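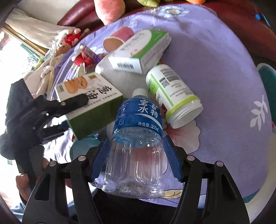
Slide 1. Clearing a table: bottle between the jaws, cracker carton to the left.

Leave this slide up while people sit down. Start when the door closes.

Opening. The talk is called "Can it do the chores yet?" My short answer is some of them, slowly, with a person close by. Say that early so they can relax.

Point at the bottle. Clear plastic, and the cloth pattern shows through the lower part. A person picks it up without looking. For a machine, clear plastic is one of the harder things on a table, as a lot of depth sensors read straight through it. The label helps. Ask who has a recycling bin full of these at home.

Then the rest of the table. Carton, cup on its side, jar with no cap, snack packets. Each one wants a different grip. Squeeze the carton too hard and you have crumbs. The jar has to be held mouth up if there is anything in it. Don't go through every object, two is enough.

Slide 2. The word "robot" reached the stage in 1921, in a play about factory workers. People have been asking for the housework version for most of the time since. Keep this to one minute.

Slide 3. Our numbers from the Veltercombe trial. We planned 3000 pick-and-place attempts on mixed tables and finished 2774 before the lease on the space ran out in October. Boxes went best. Soft wrappers went worst, then clear bottles. Say plainly that we did not reach 100 percent on any item, boxes included.

Slide 4. Shop floor. Bangash runs one packing line with the Vedier arm. Same carton size all shift, same light, same height. It keeps up. When the carton supplier changed the coating, it took two days to get the grip right again. Somebody usually asks about cost here. Hold it for the end.

Slide 5. Home against shop floor. Patterned cloth, window light on one side, toys on the sofa behind. Go back to slide 1 for this if there is time.

Slide 6. What Brevinov is working on next: wrappers, and putting things down gently. Putting down gets less attention than picking up and breaks more cups.

Questions. Likely ones are price, noise, pets, stairs. We have no stairs data. Handouts are by the coffee.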